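Jostdale Community Rooms: Evening Tidying Scheme
Progress report to the Shetty Fund, first half-year
Prepared by Meenakshi Menon, with notes from Tharun Bhat

1. What the grant was for

The Fund agreed to pay for a paid tidying round in the lounge and two meeting rooms at Jostdale, in place of the old arrangement where each group was asked to clear up after itself. The award was £2,000, to be spent on wages, bins, liners and cleaning materials. This report covers the period up to the end of June.

2. Work done

The round now runs every evening the building is open. It starts at 9.15 pm, after the last booking, and covers the lounge first, then the meeting rooms and the corridor. Tharun does most of the shifts. Kutetti Cleaning cover his leave and send us their timesheets monthly.

We wrote a one-page order of work in the first month and have changed it twice. The current version is as follows.

Food waste is picked up first, then cups, bowls and wrappers, then tissues and small scraps. Cloths and clothing are taken off the seats and sorted. Cushions are lifted, the seat underneath is checked, and the carpet is vacuumed last. The vacuum was originally used before the sofas were done, and crumbs from the seats ended up on a floor that had already been cleaned.

The meeting rooms take much less time than the lounge. Food is not allowed in them and on the whole people keep to that. The lounge is where groups sit after their sessions, and the drinks and snack table is put out there on most evenings.

3. Bins

We bought 5 wastebaskets from Karum Supplies. The original plan was to stand them by the doors. Tharun moved one of them on to the open floor of the lounge for a trial and reports that it is used more there than it was by the door. It does have to be moved for the vacuum and put back afterwards, and one group has asked for it to be shifted during their exercise session. We intend to keep it on the open floor in the evenings.

Liners were bought in a box of 100. The first box ran out sooner than we had budgeted for, as a liner holding food has to be changed the same night whether it is full or not. A second box has been ordered under the same heading.

4. Carpet and seating

The lounge carpet is low-pile and pale, and marks show on it quickly. Dry litter is no trouble. Fruit, sauce and drinks are the difficulty, and most of the time spent on hands and knees goes on these. We now keep a spray bottle, a scraper and white cloths in the lounge cupboard so that a mark can be treated when the litter is lifted. Before this the materials were kept in the kitchen and some marks were left until the next day.

The fabric sofa has been vacuumed weekly with the small nozzle. It has not been shampooed. We had a price for this from Kutetti Cleaning and would like to do it once in the second half of the year, when the lounge is closed for redecoration.

5. Items left behind

Coats, jumpers and scarves are left on the seating regularly. The tidying round hangs them on the rail by the office, and anything small goes in a labelled tub on the office desk. Items are kept for a month. We have asked group leaders to mention this at the end of their sessions, and more things are being claimed than before.

6. Condition of the lounge

The amount of clearing up varies a good deal from one evening to another. After a talk or a committee there may be only a few tissues to pick up. After a social evening there are usually cups and food on the floor, and the seating needs to be put straight as well.

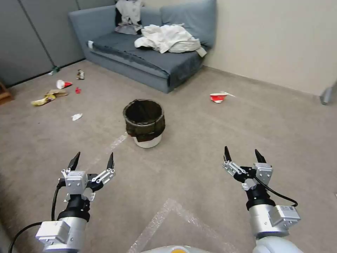
Lounge and Meeting Rooms Team, Jostdale Community Rooms

For a room like this the order of work in section 2 applies without changes. The banana peel goes first, and the carpet under it is checked and treated for staining. The paper cup and the paper bowl are next, then the wrapper, the tissue and the scraps. The white cloth on the sofa seat goes to the laundry bag and the garment over the back goes on the rail. The arms of the sofa are checked for small items before the seat is vacuumed.

7. Spending

Wages are in line with the budget. Bins came in slightly under, and liners will go over by the cost of the second box. Cleaning materials are on budget. We do not need to move money between headings at this stage, but would ask the Fund to note the overspend on liners.

8. Next six months

We plan to carry on with the evening round as it is, to have the sofa shampooed if the underspend on bins allows, and to put up a short notice by the snack table asking people to use the bins. Tharun has asked for a second bin with a lid for food waste only, and we are looking at prices.

Receipts and timesheets are held in the office and can be sent on request.

Meenakshi Menon
Lettings and Premises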